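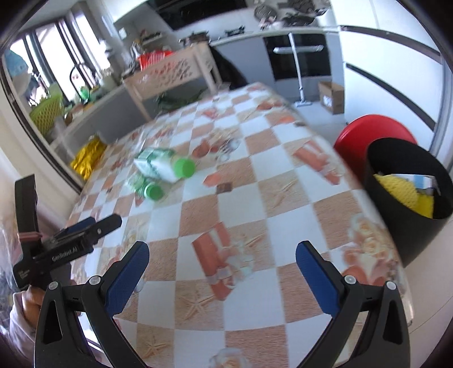 Spending in the first phase of Sutaton was planned per tool, and this was the wrong unit. We costed hand-held grippers one by one, multiplied up, added a bit for shipping and called it a budget. What we should have costed was the working place – one kitchen, one table, everything needed to keep two people recording at it for a day. The kitchen in Figure 3 is a fair instance of the work at hand. Two plastic bottles with green caps lie on their sides on a checked tablecloth, one gripper is open towards the table, and the other is in someone's hand at the left. For a plan built per tool, that is two line items. For a plan built per place it is two line items plus pads, cards, power, cases, travel, and the hours of the person who sorts out the files afterwards. Most of our overspend came from the second list.

4.1 What was asked for and what was bought

The original request to the Wanden equipment fund was for 20 grippers in one order. The fund agreed in principle but wanted the order split, so we bought in two batches. First batch in May. Second batch held back until we had some use to report. At the time this felt like a nuisance. It saved us from a mistake, as the first batch showed that the case we had picked was too shallow for the tool with its bracket on, and we were able to change it before buying the rest.

Spares were under-ordered in both batches. We had assumed finger pads would last the phase. They did not, or not at the rate people were working. Pads wear at the tip first, then the texture goes smooth along the inner face, and at that point thin plastic starts to slip. Bottles are forgiving enough. Foil and packaging are not. By the close of the phase 106 pads had been replaced across all places, against 50 in the stores at the start. The shortfall was covered with small urgent orders through Vevach, each with its own carriage charge, and carriage on a handful of pads costs nearly the same as carriage on a full box.

The screws at the finger pivots were the other surprise. Cheap parts, easy to fit, but they work loose, and a loose pivot alters how the fingers close. Nobody had put a screwdriver in the case. We now list one per case, and a small pot of thread lock between every few cases. Neither item is worth arguing over in a budget meeting, which is perhaps why neither was in there.

4.2 Homes and the cost of not dressing them

We decided early on to work in lived-in kitchens and to leave them much as they were. There is a research case for this, made in Section 2, and it will not be repeated. There is also a money case. A built set at the Leckie site was quoted for in the planning stage: worktop units, a sink that need not run, a table, a store of objects to put out and put away. The quote was not absurd. The storage behind it was. Objects have to live somewhere, someone has to keep the list, and the list goes out of date within weeks. A home comes with its own bottles, its own bins and stools and tablecloths, already in places that make sense to the people who use them.

The saving is real but smaller than we first claimed. Homes cost travel time. Homes also cost set-up time, as every room needs its own check for light and for where a person can stand with a tool in each hand. Windows matter here. A room with daylight from one side only gives good mornings and poor late afternoons, so a place booked for a whole day may yield rather less than a whole day of useful recording. Our first plan booked whole days throughout. The revised plan books half days by default and pays the household for the half day at a slightly better rate.

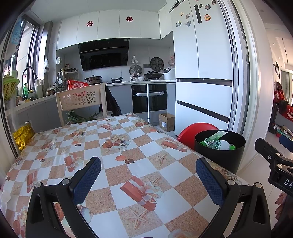 Payment to households sat under the wrong heading as well. It went in as a consumable, which meant it was capped, and once the cap was reached we had tools in cases and no rooms to take them to. That lasted a good part of the phase. Moving the payments to their own heading needed no new money, only a form and some patience. Groups planning similar work should do this before they buy anything.

4.3 Storage, power and the quiet costs

Card storage was planned by the hour of footage and came out about right. Power did not. We allowed one charger per gripper and assumed a free socket in each kitchen. Free sockets in kitchens are by the counter, not by the table, and they are wanted for other things. Extension leads then, which need testing, which needs someone trained to test them. A second set of batteries would have been cheaper than the leads and testing together. It is in the new plan.

Insurance. The tools were covered in transit and at our own sites but for the first weeks not in private homes. No claim came up, luckily. The extension to the policy was modest and should of been in from the start.

Then staff time. For every session there is a stretch of checking: does the footage start and stop where the sheet says, are both tools present, is the label on the file the label on the tool. We had put this down as part of the recording role. It is a seperate job, and in the revised plan it has its own line, at roughly the same weight as travel. People recording in the morning and checking in the afternoon made more errors in both, going by their own session notes. We did not measure this properly and make no claim beyond that.

4.4 The revised plan

The plan sent to Wanden on September 13, 2026 is built per working place. Each place carries two grippers, one case with the deeper tray, a full set of spare pads, a screwdriver, two sets of batteries, cards, and a share of the checking role. Household payments sit beside it under their own heading. A reserve of over 2000 pounds is held back centrally for pads and carriage, to be spent in two bulk orders rather than as things run out. Vevach has agreed to hold the price between the two.

Left out on purpose – a third gripper per place as a standby. We went back and forth on this. A standby tool is idle nearly all the time, and the failures we saw were in pads and pivots, all things that can be put right at the table with the parts in the case. One shared standby at Leckie covers the rest. If the failures change, so will the plan.

Also left out, any allowance for replacing the tools themselves at the end of the next phase. Not because they will last. We have no figures yet on how long the frames hold up, and a guess would only be read as a figure later. To be reviewed once the first batch has done a further phase of use, with the wear log kept per tool and not per batch as it was this time.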